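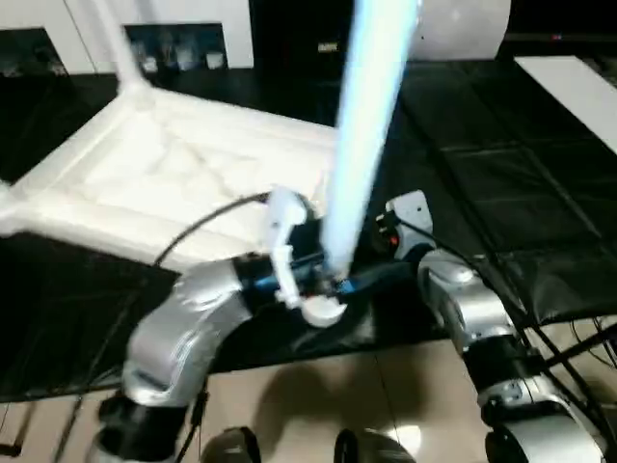

Jotis Surgery Equipment List, Vol 7, Issue 20

From: Toshiko Kinoshita
To: the list
Date: 27 Feb 2018
Subject: Re: Waterline counts up after changing bottles

Inmaculada Carrasco wrote:

> We run Skitell chairs with self-contained bottles, dosed with Godero
> tablets at every refill. Results from Harries had been low and steady
> until we replaced the bottles. The latest set came back well over our
> action level on the handpiece lines and slightly over on the
> three-in-one. The cup filler was fine.
>
> Nothing else has changed that I know of. Same tablets, same water
> (reverse osmosis, made in the decontamination room), same nurses.
> The new bottles are the ones Skitell now supply as the replacement
> part and they have a different neck.
>
> Sampling was done first thing, before the flush, straight from the
> line with the handpiece off. Samples went in the fridge and were
> collected the next morning.
>
> Should I shock the whole system or retest first? I don't want to
> take chairs out of use if the sampling is to blame.

Inmaculada,

Retest first, but treat the result as real in the meantime. Keep to the full flush of two minutes at the start of the day and 20 seconds between patients, and don't use those handpiece lines for anything surgical. You shouldn't be doing that from the unit supply anyway, and I assume you aren't.

Some remarks on each part of your post.

Sampling

A sample taken before the flush tells you what has grown in the line overnight. A sample taken after the flush tells you what the patient gets. Both are worth having, but they can't be put on the same graph. Check how the earlier samples were taken. If whoever did them flushed first and you didn't, a good part of the rise may be explained without touching the chair.

Harries want 90 ml in each bottle, and the bottle must contain the neutraliser. They also supply a plain bottle with a very similar label, meant for the incoming mains. If disinfectant is carried over into a plain bottle it goes on working in transit and the count comes back too low. So an old set of good results could be the faulty one. Ask them which bottles were issued for which visit; it is on the order record.

Wipe the outlet with an alcohol wipe and let it dry before you draw. Don't touch the rim of the sample bottle or put the cap face down on the worktop. Write the chair, the outlet, the time and "pre-flush" or "post-flush" on the label before filling, as the ink won't take on a damp label.

Overnight in the fridge is acceptable if it went to the lab in a cold box the next day. Note the delay on the form all the same.

Dosing

The replacement Skitell bottle does not hold the same volume as the old one. The fill line has moved up the shoulder. We had the same change here last April and carried on with the old tablet for several weeks, which left the water underdosed at every refill. Godero make the tablet in more than one strength and the packets differ only in the small print on the end flap. Match the tablet to the volume at the fill line, not to the volume printed on the base of the bottle.

The tablet goes in before the water. Dropped into a full bottle it sits at the bottom, and the pick-up tube draws from just above it, so the first water through is strong and the rest is weak. 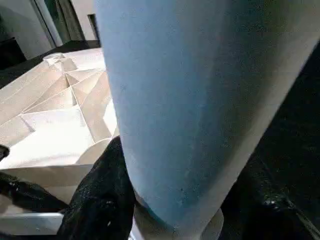
Pick-up tube and neck seal

The different neck matters too. On our chairs the old pick-up tube reached the floor of the old bottle and stops short in the new one. The water below the end of the tube never leaves. If the nurses top up instead of emptying, that residue stays there from day to day. Empty, rinse with RO water, leave inverted overnight with the cap off, and fill fresh in the morning. Skitell will send the longer tube if you quote the chair serial number. It should have come with the bottle.

Look at the seal in the neck as well. Ours had hardened and there was a film under it that wiped off on a tissue. Replace it; don't clean it.

RO unit

You say same water, but have you tested it since the rise? Conductivity on the display tells you nothing about bacteria. Draw a sample from the RO tap and another from whatever container is used to carry the water to the surgeries. The container is the usual offender in my experience.

Why the cup filler was fine

On the Skitell the cup filler can be fed from the mains side. If yours is, it has no bearing on the bottle at all and its result only shows that the incoming water is in order. There is a changeover tap behind the lower panel.

Suggested order

Confirm how earlier samples were drawn and in which bottles.
Correct the tablet strength, fit the longer tube and new seals.
Sample the RO tap and the carrying container.
Run as normal for a week, then take pre-flush and post-flush samples from the same outlets.
If the post-flush figure is still over the action level, shock the lines by the Skitell procedure and sample again afterwards.

If you do shock them, drain and flush before anyone refits a handpiece. The shock product is hard on turbine bearings and the warranty excludes it.

Please post the second set of results whichever way they go. I would like the bottle types listed with them.

Toshiko Kinoshita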